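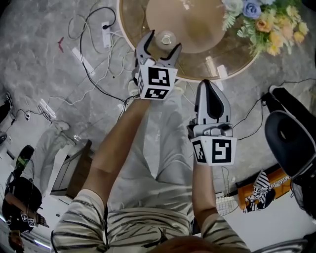
Speaker notes – "What does the sleep score know?"
Talk for the Lindura evening series, 4 Sep 2024
Keep it to 25 minutes, then questions. Water on the left side of the lectern this time.

Slide 1 – Title
Say hello. Say up front that I own one of these trackers and wore it last night. It gave me an 81. I felt terrible. Leave that hanging and move on.

Slide 2 – What we are buying
Sleep used to be something you did badly or well and forgot by lunch. Now it comes with a number, a color and a little paragraph of advice. Ask for hands: who has looked at a score before deciding how they felt? Wait for the laugh. Don't fill the silence.

Then the question for the evening: how much of that number is measured, and how much is guessed?

Slide 3 – What the wrist can tell
Movement. Pulse. Skin temperature on the pricier ones. That's the raw material. In a sleep lab they put sensors on the scalp, because sleep stages are defined largely by what the brain is doing. They also record eye movements and muscle tone. A wristband has none of that, so it works backward from pulse and stillness.

Be fair here. Wrist trackers are decent at telling that you're asleep at all, and they can show when you went to bed over weeks and months. Lying still and reading fools them. So does lying still and worrying, and that's the group most likely to have bought one.

Slide 4 – The Stöcker chart
The chart from the Stöcker brochure. Read the headline out loud: "Know your deep sleep to the minute." Pause. To the minute of what?

Small print at the bottom says the figures come from 673 users. Doesn't say who they were, how they were picked, or what the readings were checked against. If the answer is "an earlier version of the same device," that would be worth knowing. I wrote in May and asked. I got a discount code.

(If somebody from the company is in the room, offer them the microphone. I mean it.)

Slide 5 – My own two-device test
Wore the Brundilano ring and the Stöcker band on the same hand for a stretch of nights. Stress that this is one person, no lab, no control, and proves nothing about either product in general. It did make me suspicious, and that's all I claim for it.

Worst night: the ring gave me plenty of deep sleep and congratulated me. The band said I'd hardly had any and suggested a breathing exercise. Same hand, same bed, same dog on my feet.

Don't get drawn into which one was right. I have no idea. That's the point of the slide.

Slide 6 – Where does a score come from?
Take this one slowly. A score is a recipe. Somebody decided that total time counts for this much, restlessness for that much, and so on. Change the recipe and you get a different person in the morning. Most companies won't publish theirs. Call it a trade secret if you like, but then don't call it a health measure in the ads.

Troro changed its recipe with an app update and my old nights were rescored. I slept better last winter than I did last winter. Read that sentence twice if it gets a blank look.

Slide 7 – The price
The Troro premium plan plus the band came to 960 in my first year, with the mattress sensor they talked me into. Skip the currency joke, it died last time. Compare with a dark curtain.

Slide 8 – Does watching help?
Some people do sleep more regularly once they start tracking. Fine. Some get anxious and lie there trying to earn a better number, and sleep clinicians have a word for it – orthosomnia. Spell it if asked. I don't know how common it is and I'd be wary of anyone who gives you a neat percentage.

Cut this slide short if we're past the halfway mark.

Slide 9 – Questions to put to the seller
What was it checked against? On whom? Did they include people who sleep badly, or only healthy adults? Who paid? What happens to my data if I cancel? I downloaded mine and got a file with 3086 rows and no key to the columns. Show it on screen for a few seconds, scroll once, close it.

Slide 10 – What I do now
I look at bedtimes across a month and ignore the rest. If I'm worn out for weeks, or snoring and gasping, that's a doctor's appointment, whatever the app says. Say this part clearly and without jokes. Someone in the audience may need it.

Questions
Likely ones: naps, kids' trackers, snoring apps. For snoring apps, say I haven't tested any. For kids, say I wouldn't, and give the anxiety point again in one sentence.

Leave the reading list by the door. Bring the clicker home.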